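Home | Notebook | Projects | Lending | Contact

Reading time: 2 min

Fri 18 December. Book return slot, Ndlovu branch library

Second run of the outdoor return box, with the new baffle fitted. Elie Abu Hammour fed the items, I logged. Load was 304 withdrawn books, mixed hardback and paperback, no discs.

Jams: 20. All but two were thin picture books that turned sideways on the lip and wedged against the baffle hinge. The August run, without the baffle, used the same load and jammed less, but the drop bent corners on 141 books. Corner damage today is limited to the bottom layer of the bin. I would keep the baffle and move the hinge.

Tag reader (Prorum, on loan): missed reads occur when two slim volumes go in together. Raising the power picks up the trolley behind the wall, so it has been put back to the default. Mei Tillman wants a delay on the flap instead. Not tried yet.

The Greleo spring bin sinks too early. Platform is at half depth with about a third of the load on it. Stiffer springs ordered.

Open points:
- hinge position, Luzius to redraw
- rain seal on the flap, untested
- receipt printer still prints the old opening hours

Comments

Katherine Alvarado: Were the picture books laminated? Ours slide better once the covers are worn.

Luzius Eberhard: Mixed. Will separate them for the next run.

Yara Dabbas: Please keep the withdrawn stock together afterwards. The sale list is drawn from the same shelves.
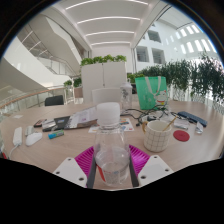
Elie Abu Hammour: Stock is boxed and on the lower shelf by the lift. The two hardbacks with split spines are in a separate bag and should come off the sale list.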